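Zultley shows off its towel-folding plan, minus the towel-folding robot

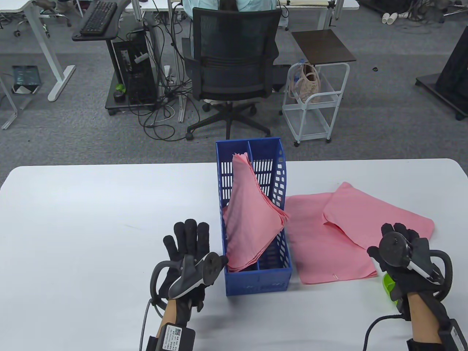 Last changed: 2024-09-18

Visitors to Zultley's open day were promised a look at the future of laundry. They mostly got a look at people folding pink cloths.

The company, which wants to sell folding machines to hotels and care homes, opened its office to a few dozen guests and spent most of the visit on what it calls teaching. A worker in black sensor gloves, with a VR controller strapped to the back of each hand, stood at a white table and handled cloths next to a blue plastic basket. The hand movements are recorded and later used to train the software.

Jinlong Lei, who runs the program, told guests that Zultley wants 1000 hours of this before the first machine goes to a customer. Asked how many it had so far, he said 254.

That leaves a long way to go before April, when a trial is due to start at Andeck, a hotel laundry that has agreed to take one unit. Lei said the date had not moved. He did not say what the machine could fold today, and a request to see it run was turned down on the grounds that it was being serviced.

Guests were shown a video instead. It lasted under a minute and had been sped up, a detail that came out only when someone asked.

Rongrong Kong, who buys equipment for the linen service Tretum, was not won over. "My staff fold sheets, fitted ones, with stains on them," she said. "I saw small cloths on a clean table. I'd like to see the machine do 500 in a shift, and then we can talk about money."

Zultley would not give a price. A slide put the saving at 10 percent of labor costs, with no source and no mention of who would unjam the thing.

Lei said larger items would be added to the recordings later this year. He also said the gloves get warm after a while, and that workers swap out often.

Another open day is planned after the Andeck trial begins. The company said the machine will be there.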